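Notebook, Sundby cell, July

Started 8:40. Vesna Trajkovski was in before me and had already powered down the left arm, so the first part is from what she told me.

The problem from last week came back. On the left arm, the wrist roll joint gives a small jump when it changes direction under load. In free motion it does not appear. Vesna ran the slow sweep with nothing in the fingers and the trace was clean. With something held, the jump is there again, always at the same side of the turn. We first suspected the encoder, then the connector, and today I am nearly sure it is neither of these.

What we did, in order:

Opened the wrist cover. Screws were all present, one had no thread lock left on it. Cleaned and put back with fresh thread lock.

Measured the signal cable from the base to the wrist while moving the conduit by hand. No drop in any position. I bent it more than I would like to and still nothing. So the cable is good, and I ask colleagues please not to replace it a second time.

Checked the belt tension. The log controller (Nalix) says the joint made 1,629 direction changes under load after the last tensioning. Our own note in this book says to look at it again after 1,135, so we were late. The belt was slack, I could feel it with a fingertip. Tensioned according to the card inside the cabinet door, then ran the arm warm for 12 minutes and checked again. It had settled a little, so I gave the screw one more small turn.

After this, the loaded sweep was clean in both directions. I want to see it stay clean for a few days before I write "repaired".

A question for Kalliopi Lazaridis: the Brevus script which counts direction changes resets when the cell is restarted, but the Nalix log does not. Which one do we trust for the reminder? At the moment the reminder looks at Brevus, and this explains why it stayed silent. I would prefer to take the number from Nalix and put the warning at 1,135 — the same as in the book.

Calibration. After touching the belt, the wrist zero has to be taught again. I did it with the pin, not by eye. The new offset is stored under the name "nicholas_left", because the cell is still called Nicholas in the old configuration and I did not dare to rename anything before lunch. The previous offset is saved next to it with "old" at the end. Please do not delete it until we have finished the two-arm tests.

Right arm: no work on the joints. I only cleaned the finger pads with alcohol and checked the two screws of the camera holder. Both were tight. The camera calibration file is from before and I left it as it was.

Emergency stop tested from both buttons, good. The left one is stiff to release. I wrote it on the list for the next order.

Vesna also wants to shorten the loop of conduit on the left forearm. My opinion is no. With a shorter loop the wrist will pull on it at full reach, and we had this already in spring. We agreed to keep the length and change only where the clip sits, but not today.

Small things still open:
— spare belt, we have none on the shelf after this one
— vacuum the slots of the front rail, the dirt goes in there and then the T-nuts do not slide
— label the power supplies, left and right look the same
— Kalliopi to answer about the counter

In the afternoon we went back to the two-arm tests, beginning at 197 in the run list, where we stopped when the jump returned. I changed only one parameter: the closing speed of the left gripper is a little lower, so that the belt does not get the full shock at every grasp. If somebody needs the old speed, it is in the comment on the same line.

The wrist is a good joint to test with a two-arm task, for the reason that the left side must make small corrections close to the other gripper and any play in the belt is then easy to notice. I chose the bag task for it and not the blocks. The right gripper has the pink bag by its upper edge, and the left one is pinching a strawberry just at the opening, with very little room between the fingers and the plastic. A jump in the roll at this place would be visible at once in the trace, so I have set the logging of that joint to the highest rate for this task only. Whoever closes the cell this evening, please set it back to normal, otherwise the disk fills during the night.

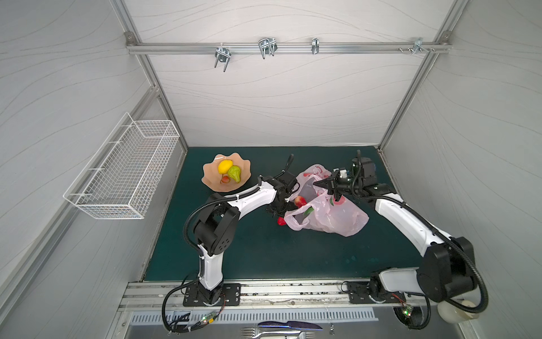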